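Notes for the talk "Teaching by hand: what changes for the people at the table"
Cleningate workshop day, June 2022
Speaking time with questions: 14 minutes for the first part, then open.

Start slowly. Say good morning, thank the hosts, say which firm I come from (Pustevier, packing and small assembly). Say that I am not an engineer. I was a shift planner before, and I still make the plan for the people who do this work.

First point. When we speak of automation at a workplace, most people think of the day when the machine arrives. At our site the change began much earlier. Before the machine can pack a gift order, somebody has to show it how a thing is picked up, turned and put down. This showing became a job. We had no name for it in the wage table, and for some time we wrote it under "other duties". Pause here. The people from personnel departments will recognize this.

Second point, what the job is. A person sits at a table with the handheld gripper and does the same task many times. On the Kos line it is gift items: small pots, boxes, ribbons, soap. On the Losia line it is spare parts. One session is 90 minutes, then a break away from the table. In November we tried longer sessions and we went back. The hands become tired in a different way than in packing. In packing you use your own fingers and you feel the object. With the gripper you feel it only through the two jaws, and you have to look much more.

Say the number once and do not stay on it: 2000 recordings were asked for in the first order. The planners heard this number and thought of boxes per shift. It was our first mistake, to plan it like boxes.

(Next slide. Let them look for a moment before I speak.) 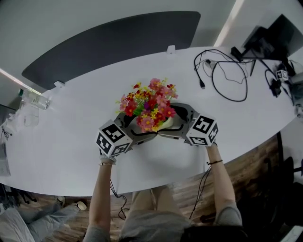 Our packers say they never had to think so much about a flower pot, and one of them asked me why she should teach her own work to something that will maybe take it. I promised her that I would repeat this question in every talk, so please read it out in full. Do not soften it.

My answer to her, as I gave it then: I can't promise what the firm will do in five years. I can promise what is in the plan for this year, and in it no packing place is removed. She said it was a short promise. I agreed with her.

Go back to the slide for one remark. An artificial bouquet in a pot is held with both hands on the gripper. Many blooms stand close together, and the jaws must close around the pot and the flowers in a way that a customer would accept. An experienced packer knows this without words. When we asked her to explain it, she needed a whole afternoon, and we wrote down some 14 sentences. These sentences are now used also to train new people, which we did not plan at all.

Third point, what changed for the team.

The order of respect in the room changed a little. Before, the fast packers were the ones everybody looked at. Now the calm ones are asked for, because a calm movement makes a better recording. Two fast packers were hurt by this, and we noticed too late.

The supervisor has to learn a new kind of control. A bad recording looks the same as a good one if you only count. We stopped to show the daily count on the wall.

The pay question. We settled it with an hourly supplement, the same for everybody at the tables, with no bonus for number. If somebody asks for the amount, say that I may not give it.

Fourth point, short. Of our 97 people in packing, not all want to do this. It must stay allowed to say no, and the no must not be written in any file. Repeat this sentence.

If time is left: tell about the chairs. We bought the tables first and the chairs half a year later. It should be the other way around.

Questions. Probable ones: who owns the recordings (the firm, this is in the works agreement), whether faces are recorded (point to the agreement, page two), how long it takes until the machine packs alone (I don't know, and I say so).

Leave the contact sheet on the table by the door.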